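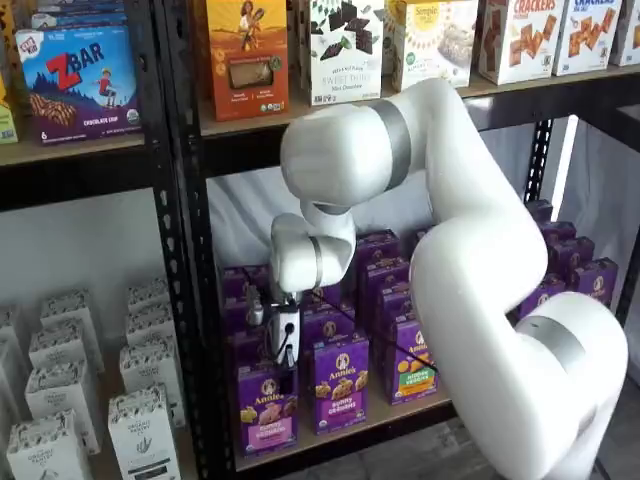 Unit 5: Shelf Layout for Packaged Snacks

Facing is the part of shelf work that customers notice first. A faced product sits at the front edge of the board with its main panel square to the aisle, so the name and flavor can be read by someone walking past. Boxed snacks are the easiest goods to face, as long as each box is turned the same way. Look at the Clif Kid ZBar box on the top shelf of the left bay: the logo, the bar name and the words CHOCOLATE CHIP are all on one panel, and that is the panel to show. The perforated black upright marks the split between bays. Treat each bay as its own section when you draw your plan.

Terms for this unit

Bay: the space between two uprights.
Board: the surface the product stands on.
Facing: one front-row position for one product. Two boxes of the same item side by side count as two facings.
Depth: how many units stand behind the front one.
Headroom: the gap between the top of the product and the shelf above.

Setting board height

Measure the tallest box planned for the board, then add 5 cm of headroom. Less than that and a hand can't tilt a box out without scraping the one behind it. More than that wastes space you will want on the next board up. In the Drolia store plan, handed out in April, the cereal bay has too much headroom on the top board. Mark where you would move it.

Grouping

Group by product type first, then by brand, then by flavor. Tsuchiya groups by brand first, and students who do their placement there should follow the house plan. Keep children's items together. Cartons with close colors get mixed up during restocking, so put a different product between them where the plan allows.

Restocking

Pull the old stock forward and load new stock from the back. Check dates on the front row every time. A Wamard case holds 48 bars and fills one facing at full depth. Flatten cases before you leave the aisle.

For next class

Draw one bay with 9 facings on the Kuvow grid sheet. Label each board with its height. Write up to 500 words on your grouping and bring both sheets with you.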